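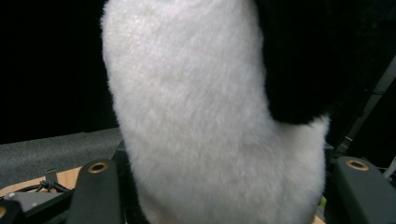 Matted white pile on a plush panda: brush dry or wash first?

Soo-ah Koo
Posts: 199
Panda, fluffy pile, white body with black limbs. Polyester as far as the label can be read. The white has gone into soft tufts in places and I want it lying evenly again. Maker is Paveck, care tag says surface clean only. I have a wire slicker brush and a mild wool detergent. Which order?

Till Sperling
Dry first. Slicker with short strokes, tips of the pile only, then work down to the backing. Water on a tangled tuft tightens it.

Kęstutis Petrauskas
Disagree. Dry brushing polyester builds static and snaps fibers. Mist with water and a drop of detergent, wait five minutes, then use a wide comb. I have done it this way on Prallus bears with no shedding.

Till Sperling
Misting is fine. "Wash first" was the question, and my answer to that is still no. Also keep the black and white sections separate. Test the black with a damp white cloth before any moisture goes near the seam.

Soo-ah Koo
Tested the black on the arm. No transfer. For the work surface I have the maple-colored table, smooth finish, visible grain. Would you put a towel down or work on the bare top? 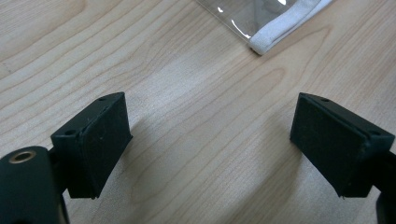 Gönül Sezer
Towel, white, folded double. A smooth top lets the toy slide under the comb and you end up pulling at the seams. It also keeps detergent off the finish.

Kęstutis Petrauskas
Agree on the towel. Comb in the direction of the nap, rinse with a second damp cloth, air dry. No hair dryer above the cool setting.

Soo-ah Koo
Will mist one leg on the underside tonight and compare it with a dry-brushed one before doing the body.

Till Sperling
Use the same brush on both or the comparison means nothing.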